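Ustham Middle School – front office and bag check walk-through, with my comments

Print this page | E-mail this page

December 30, 2022

I did this one over the break while the halls were quiet, and I went slowly because of what happened in October. A kid's science project got treated like a threat and the kid sat in the office for two hours before anyone called home. I don't want to see that again, so half of this list is about people and paper, and the other half is the usual doors and alarms.

1. Visitor sign-in – OK. Book is up to date, pens work (a miracle!).

2. Front door buzzer – OK, but it sticks if you press it low. Told Nyberg, who fitted it. Still waiting.

3. Parent phone list – NOT OK. The list in the office drawer is last year's. With 608 students we can't be guessing at numbers while a scared kid is sitting there. 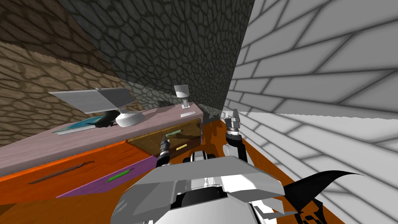
4. "Suspicious item" card by the phone – NOT OK. The old card says call the police first. The new one says ask the student, ask the teacher, then decide. I only found the old one, so I took it down and taped up a printout.

5. Room 219, storage for student projects – OK with a comment. Every project needs a tag with a name and what it does. I'd love a bigger shelf in there, but I've asked for that before!

6. Handcuff and restraint policy – NOT OK. I read it twice and I still can't tell you who is allowed to say yes. Needs rewriting before classes start again.

7. Fire extinguishers – OK. All 36 tags are current.

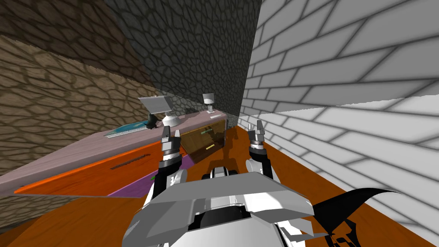
Robot with both grippers open, by the low counter.

8. Staff training – PARTLY. The Clerkavau course is fine on locked doors and weak on talking to kids. I want 100 percent of office staff through the Ullarum one too – it's shorter and people stay awake.

9. Incident report forms – OK. Plenty in the tray. There's now a box for "time parent was called," and I want it filled in every single time.

10. Back stairwell light – NOT OK. Flickers. Work order is in.

Next check is after the stairwell light gets fixed. If you've got a comment on items 4 or 6, please write it on the office copy.

Print this page | E-mail this page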